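August 28, 2018

## Stedach to lower heat network flow temperature at Grondberg

Network operator Stedach has confirmed that the flow temperature on the secondary circuit of the Grondberg heat network will be cut from 60 °C to 42 °C before the coming heating season. The change applies to 659 dwellings, all of them fitted with underfloor heating when the estate was built. The primary circuit between the energy centre and the substations is unaffected.

According to the technical note issued with the decision, the secondary circuit has run at 60 °C since commissioning because domestic hot water and space heating share the same pipework. The floor circuits do not need water at that temperature. Each dwelling has a mixing valve that blends the incoming flow with return water before it reaches the manifold, and in most weather the valve spends its time near the closed end of its range. Heat is lost from the risers and corridor pipework all year round, and residents on the upper floors of the larger blocks have complained of overheated landings in summer.

Under the new arrangement the shared pipework will supply space heating directly, with domestic hot water preheated through the existing plate heat exchanger and raised to storage temperature by a small electric cylinder in each dwelling. The cylinders are being supplied by Pimentel and fit in the utility cupboard in place of the present interface unit's upper shelf. Stedach says the storage temperature in the cylinder will be held at 60 °C for control of legionella, with no reduction at night.

The work is divided into 3 stages:

- **Stage 1:** replacement of the substation pumps and recalibration of the weather compensation controls.
- **Stage 2:** installation of cylinders, block by block, with the mixing valves left in service.
- **Stage 3:** removal of the mixing valves, rebalancing of the floor circuits and the change of flow temperature itself.

Stage 1 was completed in March. Stage 2 is under way and remains the part of the programme most likely to slip, as it depends on access to every dwelling on a riser. A riser cannot be moved to the lower temperature while any dwelling on it still draws hot water through the old interface unit. Where access cannot be agreed, the riser will stay at 60 °C and be dealt with separately.

### Results from Plultau

The decision follows a trial at Plultau, a smaller scheme run by the same operator. One block there was changed over ahead of last winter and the remainder left as it was. Stedach reports that the changed block held its room setpoints through the coldest period with the pumps running faster than predicted but inside their rated range. Return temperatures fell, which allowed the condensing boilers to condense for longer periods.

Two faults were recorded. In the first, several floor circuits serving long open-plan rooms received too little water after rebalancing. The loops in these rooms are longer than those in the bedrooms, and at the old temperature the shortfall in flow had been masked. The remedy was to reset the flow meters on the manifold from measured loop lengths. Drawings proved unreliable, particularly where kitchen layouts had been altered during construction and the pipe spacing changed to keep clear of fixed units. In the second, air collected at the top of the riser after draining down and caused intermittent noise. Automatic vents have since been added and will be standard at Grondberg.

The operator has also revised its guidance on floor coverings. At 42 °C there is less margin to overcome an insulating layer, and thick rugs or underlay over a large part of the room will lengthen the warm-up time. Timber finishes remain acceptable within the surface temperature limit given by their manufacturer. Fixed furniture should not be added over a heated zone without checking the loop plan.
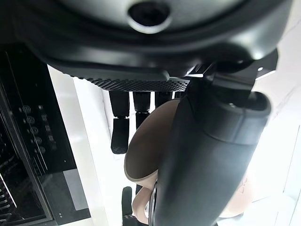
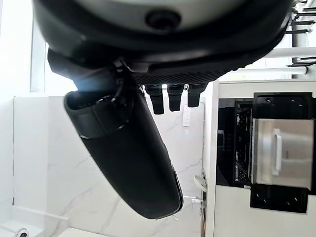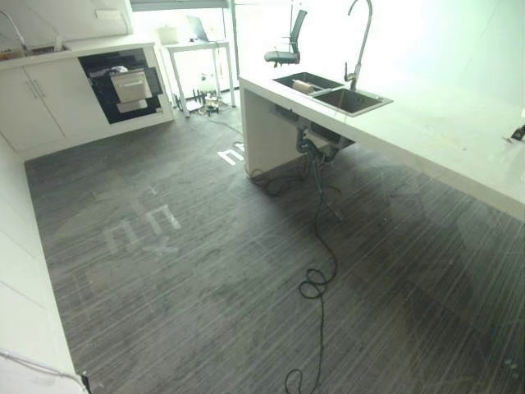 ### Metering and charges

Heat meters will stay in their present positions and do not need to be exchanged, although their configuration will be checked against the lower temperature difference between flow and return. A meter working with a small difference is more sensitive to sensor error, and any pair found outside tolerance will be replaced at the operator's expense.

The electricity used by the cylinder will appear on the resident's own supply. Stedach intends to offset this through a lower unit rate for heat, which it says will be published before the first riser is changed over. The standing charge is to be held at its current level until a full heating season has been billed. Tenants' representatives have asked for the offset to be calculated from measured cylinder consumption in occupied dwellings, in place of the standard draw-off profile used in the technical note. The operator has agreed to fit sub-meters in a sample of dwellings of different sizes but has not committed to adjusting the rate in the first year.

Residents will receive written notice before work starts on their riser. Heating and hot water will be off while the interface unit is altered, and the utility cupboard should be emptied beforehand. Room thermostats keep their settings. After the changeover, night setback should be kept small or switched off, as a heavy floor supplied at low temperature takes several hours to recover.

A separate proposal to connect a heat pump at the Grondberg energy centre has been deferred until return temperatures from the completed risers are available.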